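Dishes first, please

Posted in: Home, Machines, Complaining

My sister sent me a video on Wednesday of a humanoid robot doing a backflip, with the message "your new roommate!!" and I have been thinking about it ever since, mostly while scrubbing things. I don't need a backflip. I have lived in this apartment for eight years and there hasn't been one evening when I looked around and thought, you know what would help, gymnastics. What I need is somebody to deal with the mugs.

We own too many mugs. I drink tea all day, my husband drinks coffee until 4 p.m. and then also drinks tea, and the kids have discovered cocoa. Every one of those mugs has to be washed, dried and hung up again, and the hanging up is the part I keep skipping (they live on the drainboard, it's fine, we've all stopped seeing them).

So I went down the rabbit hole of what machines can do around a house right now, and here's where I've landed. The ones that work are the ones that don't have to pick anything up. The dishwasher is a box that sprays. The washer is a box that spins. Our floor vacuum, a Rarkik, is a flat box that bumps into chair legs and eats one sock a week, and I love it like a pet. All of them quietly leave the fiddly part to me. I load the box, I unload the box, I fish the sock out.

Hands are the problem. I mentioned this to Vasco Bastos, who I used to share an office with at Engelhardt back when I did their scheduling, and he laughed at me for a good while. He still works on the packing floor there. They have four robot arms and he says they're great, they'll put the same carton on the same pallet all night long and never need a coffee. But the carton has to arrive at the same spot, facing the same way. Somebody nudged a guide rail over by two inches in December and an entire shift went to working out why the arm was grabbing air. "Now picture that arm in your kitchen," he said. I did picture it. It was holding a handful of my curtains.

And a mug on a hook is so much harder than a carton! Think about what your hand does. You get a grip on it without chipping the rim, you turn it so the handle faces the peg, you slide it on, and you somehow know it has caught before you let go. Then the stand wobbles a little because all the heavy ones are on one side, and you fix that too, without even pausing your phone call. My six-year-old can do it. She'd rather not, but she can.

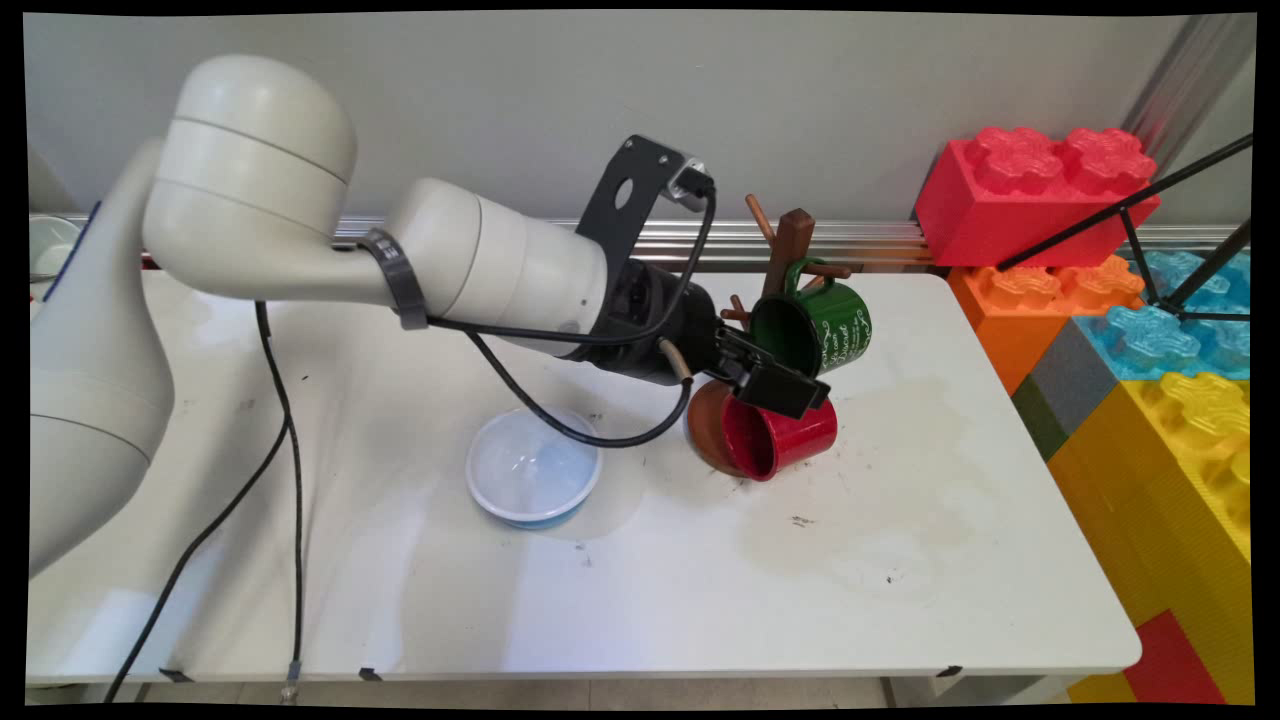
What does give me some hope is that people are finally working on the boring stuff. I'd take one slow, careful arm that puts a cup where it goes over 100 dancing robots, and I don't care if it needs the whole night. I'm asleep! Let it take five minutes per mug. The dishwasher takes ages as well and I've never once stood there tapping my foot.

My worries are more about where it would all go. My counter is already full. There's the toaster, there's the bread box, there's the Fladberg mixer I swore I'd use every weekend. An arm with a proper reach needs room to swing its elbow, and cables, and somewhere for the cables to run that isn't through the butter. And who cleans it? If I end up wiping down the thing that puts away the mugs, I want it counted as a chore on the list on the fridge, with my initials next to it.

My husband's position is that we could own fewer mugs. I've asked him to choose which of his should go and he's still considering it.

Anyway, if any of you have something at home that picks things up and puts them down again, even badly, tell me in the comments. Laundry folders count. I want to hear about the price, the noise and whether the cat has forgiven you. Next week I'm back to regular programming with the Letolari shelf, which has been leaning against the hallway wall in its box long enough that we've started putting mail on it.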